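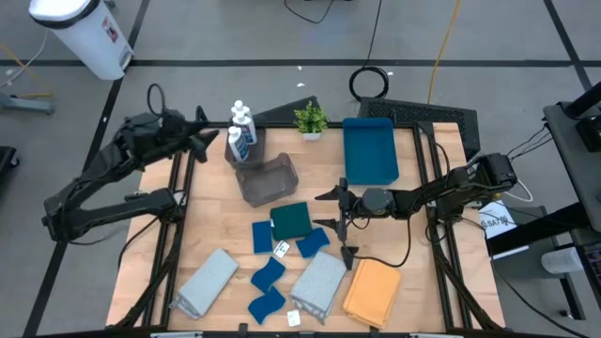 Wyn Bowen wrote in to ask why the meter went on running down overnight with every breaker in the house switched off, and whether that meant the set-up had been done wrong. It had not. The Liren prepaid meter takes the daily standing charge at midnight, used or unused, and the screen shows the new balance the next morning. The steps in this section have been reworded to make that clearer.

Section 3. Setting up your prepaid meter after the changeover

Read this section if your supply has moved from Umholm Public Power to Drurkotora Electric and you have received a new meter with a separate keypad. If you still have the old dial meter, go to Section 5. Your old meter will keep working until your street is changed over.

Before you start

Have these items with you:

The changeover letter, with your new account number
The keypad and its batteries
Your last bill from Umholm Public Power
A pen

The account number on the changeover letter replaces the one on your old bills. Do not use the old number to buy credit. Payments made to the old number are held until someone matches them by hand.

Caution: The meter box is sealed by the installer. Do not break the seal or remove the cover. All of the steps below are done on the keypad, inside the house.

3.1 Pairing the keypad

1. Put the batteries in the keypad. The screen lights up and shows four dashes.

2. Plug the keypad into an outlet. It talks to the meter through the house wiring, so it will not pair on battery power alone.

3. Press and hold the blue key until the dashes start to blink.

4. Enter the meter number printed on the front of the meter, then press Enter.

5. Wait for the word READY. This can take several minutes.

If the screen shows NO LINK, try an outlet closer to the breaker panel. Do not use a power strip or an extension cord. Some strips have a filter that blocks the signal.

3.2 Checking the opening balance

Any credit left on your old account should be carried over. If you owed money, the debt is carried over too, but it is kept apart from your credit and is not taken all at once.

1. Press 1, then Enter. The screen shows your credit in units.

2. Press 2, then Enter. The screen shows any debt from the old account.

3. Compare the debt figure with your last bill. Write both figures on the back of the changeover letter.

4. If the two do not agree, call the billing desk before you buy credit. You have 30 days from the date on the letter to dispute a carried-over debt.

Note: The old utility read many meters by estimate in its final months. If your last bill has an E beside the reading, the changeover figure may differ from it. The installer's closing reading is the one that counts. For example, if the bill shows an estimated reading of 1,508 and the installer wrote down a lower number, you are charged to the lower number and the difference is returned as credit.

3.3 Loading credit

Credit is sold at the Drurkotora office, at the post office counter on Meinecke Street, and by phone. You will get a receipt with a long code printed in groups of four digits.

1. Make sure the keypad is plugged in and shows READY.

2. Type the code without spaces. The screen moves to a new line by itself.

3. Check the digits against the receipt. Use the arrow key to go back and fix a mistake.

4. Press Enter. The screen shows ACCEPTED, followed by the new balance.

If the screen shows REJECTED, check the code and try again. After 3 wrong entries the keypad locks for an hour. The power stays on during this time as long as there is credit on the meter.

The meter holds a maximum of 1,000 units. A code that would take you over this limit is refused, but it is not lost. Keep the receipt and enter the code when the balance has gone down.

3.4 Low credit and overnight hours

The keypad beeps when credit is low. Press any key to silence it. The beep comes back the next day if no credit has been added.

Supply is not cut between 6 p.m. and 8 a.m., even if the balance reaches zero. Power used in those hours is shown with a minus sign and is taken from your next purchase. The standing charge is handled the same way.

Caution: If the supply goes off for lack of credit, turn off the stove, space heaters and irons before you load a new code. Power comes back as soon as the code is accepted.

Note: Households with medical equipment that needs power at all times should ask for the protected supply form. Supply is not cut on a registered account for low credit. Registration made with Umholm Public Power does not carry over, and a new form is needed.

3.5 If you rent

The account follows the meter. Ask the previous tenant or the landlord for the keypad, and press 2, then Enter before you load any credit. If a debt shows that is not yours, take your lease and the changeover letter to the Drurkotora office. The debt can be removed from the meter once the lease dates have been checked.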